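Refill bar opens on the Irside end of Eveston

April
By the skincare desk

I've been whingeing for ages that there's nowhere in Eveston to get a moisturiser refilled, so you can imagine how quickly I got down to the Irside end of the main street when Inby opened its doors this month. It's a little shop, one long counter and a wall of pumps, and by ten in the morning the line was already out past the bakery.

The idea is pretty simple. You bring in a clean jar (or buy one of theirs), pick your base cream, and they fill it while you wait. There are two bases for the face, one for the body, and a hand balm that smells like lemon myrtle and had me sniffing my own wrists all the way home. Everything is sold by weight. I got a small jar of the lighter face cream and it cost me less than the tube I normally buy, though I did have my own jar with me, and that helps.

Inby started out at the Jibrin market, where it had a trestle table and a very loyal crowd — me included, on and off. The company says it filled 800 jars there over its last summer and is hoping to get to 1,000 in its first season in the shop. The first 200 customers get a free hand balm, and when I left there were still plenty of the little tins stacked behind the till.
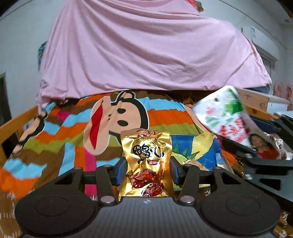 A gold foil bag of duck heart, held upright.

Now, a few things I wasn't so keen on. The ingredient lists are printed on cards about the size of a bus ticket, and I had to ask for help reading mine. If you've got sensitive skin like I do, ask for the full sheet, which they keep in a folder at the counter. The fragrance-free version of the body cream had sold out before I got there too, and the staff couldn't tell me when the next batch was due.

I also asked about the wrinkle question, seeing as everybody in the line seemed to be talking about it. The answer was refreshingly modest! They told me the creams are there to keep skin soft and comfortable, and if I wanted something stronger I should talk to my pharmacist. There's a serum in the works for later in the year but no price on it yet.

Parking is a pain at that end of the street, so I'd walk or take the bus if you can. The shop opens at nine and shuts at four, and refills stop half an hour before closing so they can clean the pumps. Jars have to be dry inside or they'll send you away — I saw it happen to the bloke in front of me.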